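Tea Questions I Get All the Time

Last updated 2024-08-14
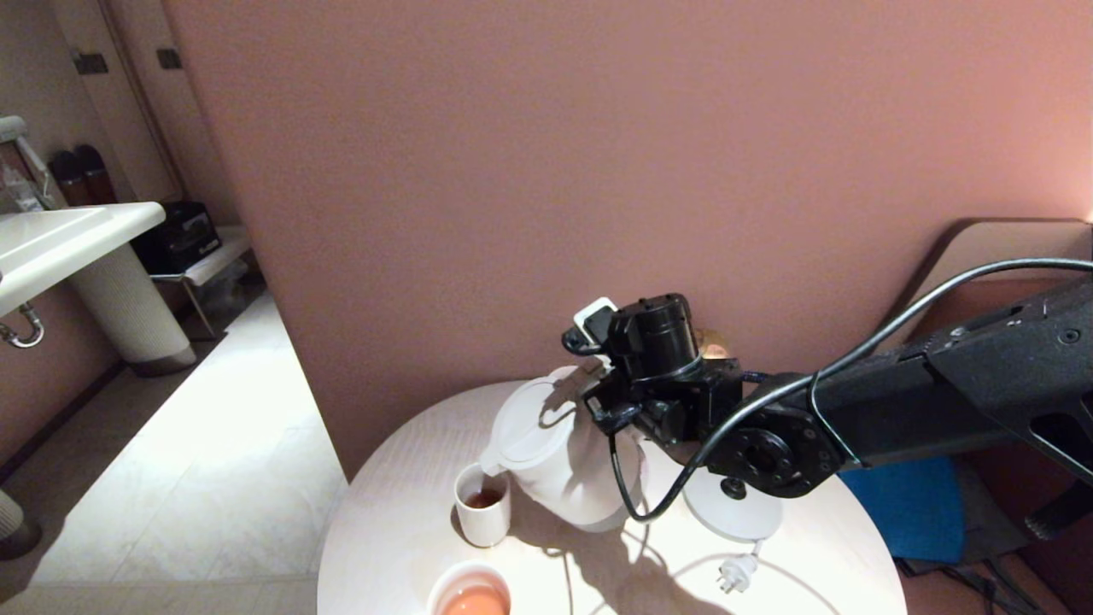 White kettle, small white cup, dark amber tea.

I run a little mail-order tea shop out of Clusolthorpe, and my inbox fills up with the same handful of questions every week. I finally sat down with a mug and typed up my answers. If yours isn't on the list, write to me anyway, I like getting mail!

How hot should my water be?

Depends on the leaf. Black tea can take water straight off the boil. Green tea can't, it goes bitter on you (I drank bitter green tea for years and thought I just hated the stuff). Let the kettle sit with the lid open for a few minutes before you pour. If you own a thermometer, aim for 175 degrees Fahrenheit for green and you'll be happy.

How much leaf do I use?

One rounded teaspoon for a regular mug. I go heavier with big fluffy leaves like our white tea, because a spoonful of those is mostly air. For a small cup I steep in a pot first and pour from there.

My tea has a film on top. Is it bad?

Nope! You probably have hard water. Ours in Clusolthorpe is terrible for it. A filter jug helps a lot, and so does a squeeze of lemon if you like lemon in your tea.

How do I get the crusty stuff out of my kettle?

Half white vinegar, half water, bring it to a boil, unplug it and leave it for an hour. Then rinse, boil plain water, dump that out, and do it once more or your next cup will taste like salad.

Can I use the same leaves twice?

With oolong, please do. The second steep of our Verbeke Oolong is the one I look forward to. Black tea mostly gives you everything the first time around. And don't leave wet leaves sitting overnight, just start fresh in the morning.

What's in the Brallerby Breakfast blend?

Assam and a bit of Kenyan, and that's it. People keep asking if there's vanilla in there. There isn't, though I see where they get it from.

How long does a bag stay good?

I say 2 years for black tea if it's sealed and kept in a dark cupboard, and one year for green. Keep it away from the coffee. Keep it WAY away from the spices, I lost a whole tin of Darjeeling to some cumin.

How many cups are in a big bag?

The big bag is 240 grams, and at three grams a cup you'll get 79 or 80 out of it, depending on your spoon.

Do you ship outside the country?

Not yet. I'm hoping to start with Canada in October, once I've made sense of the customs forms.

Is the Kusta sampler coming back?

Yes, and sorry for the wait. The new tins were late and then the labels came in the wrong green. Sign up for the email list and you'll hear the day it's back in stock.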